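Asunto: Re: Riego de las tomateras en marzo

Hola a todos, y gracias, Nabil, por tu paciencia con los que empezamos tarde (¡otra vez!).

Nabil Zoubi escribió:
> Yo sembré 53 semillas en marzo y las tengo en el alféizar.
> ¿Las saco ya o espero?

Yo esperaría un poquito más, que las noches en Iltley todavía engañan. El año pasado saqué las mías con toda la ilusión y perdí 15 en una sola helada, qué disgusto. Ahora las dejo fuera un rato por la tarde, las meto al cenar y así se van curtiendo, las pobres. 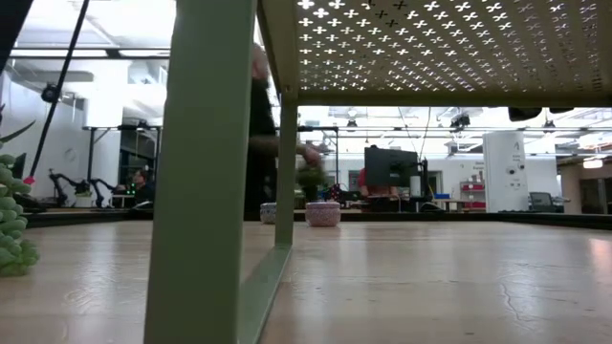 ¿A qué distancia conviene plantarlas?
A unos 70 centímetros entre matas, y más si son de las que trepan.

Un abrazo muy grande, y ya nos contarás cómo van.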